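Werkstattbuch > Teeküche > Geschirr > Eintrag Dienstag

Dienstag, kurz nach 14 Uhr

Endlich zum Geschirr gekommen! Ich hatte mir die Kiste von Trindgate seit Wochen vorgenommen, und jetzt will ich am liebsten alles auf einmal benutzen. Jeptoo hat Wasser eingelassen, ich habe die Etiketten abgeknibbelt (zwei Teller kleben noch, da muss Öl dran), und dann ging es ans Einräumen.

Der Blütenteller ist mein Liebling. Cremefarbene Blätter mit dunkelgrauer Kontur, Ring um Ring von der Mitte nach außen, dazu der schmale bräunliche Rand. Auf dem orangebraunen Holz kommt das so schön raus, dass ich ihn gar nicht wegstellen mag. 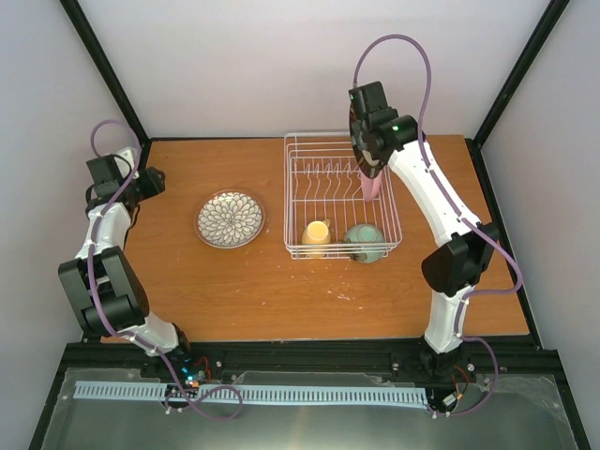 Zuletzt geändert: Dienstag, 16:30 Uhr, N. Khaemba

Der Drahtkorb gefällt mir viel besser als der alte Plastikständer. Tassen kommen kopfüber nach vorn, so wie die gelbe und die grüne, Teller hochkant zwischen die gewellten Stege. Der rosa steht da fast senkrecht und braucht kaum Platz. Und der dunkle mit der gefleckten, glänzenden Fläche, toll! Je nach Licht braun oder ganz hell, daran kann ich mich nicht sattsehen.

Noch offen: Filz unter den Korb, Abstand der Stege messen (die großen Teller von Orner sind dicker), Nassoro nach dem Abtropfblech fragen. Budget dafür 30 Euro, mehr gibt die Kasse diesen Monat nicht her.

Kommentare

Atieno Kaijage: Der Blütenteller!! Gibt es davon noch mehr? Ich nehme sofort 2.

Nassoro Athumani: Blech liegt bei mir im Regal, bringe ich morgen mit. Kostet nichts.

Sharon Kinyua: Bei den Etiketten hilft auch der Föhn. Die grüne Tasse bitte für mich reservieren :)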